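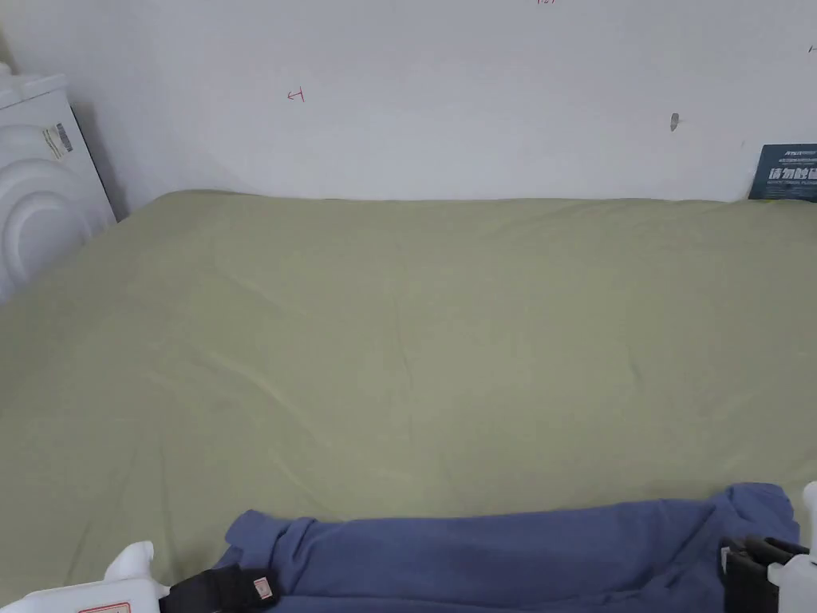
Frame from folding task: blue cloth at the near edge of the bed, one gripper finger at each end.

Folding demos: when does an episode start, and do I keep the regrasps?
Asked by Spyros Mujić in Data collection

I'm recording two-handed cloth folding on a bed with hand-held grippers, head camera view. 245 episodes so far, target is 900. Two problems.

1. Some operators press record with the fingers already on the cloth, others with their hands well back. The policy trained on the mix hesitates at the beginning.
2. In 47 episodes the cloth slips and the operator grabs it again. Keep or delete?

The sheet is one plain color and the wall behind it stays the same in every episode. Logging is done in Lota, if that matters.

2 answers

Dragica Nedeljković
Pick one start and trim to it. I cut at about 20 frames before first contact, so the approach is always in the clip. An episode that begins in contact has no approach to learn from — put those in a separate split or record them again.
Keep the regrasps if they end in a finished fold, and tag them. Delete the ones where the operator stops and resets the cloth by hand. Check gripper width against video time before trimming anything. An offset there looks a lot like hesitation.
Also change the sheet and move to another bed before you get to 900. One background is too few.

cotwood_user
we just deleted all regrasps, worked fine for towels. didn't try bigger stuff

Comment from Spyros Mujić: Offset was four frames on one side. Fixing that first, then trimming.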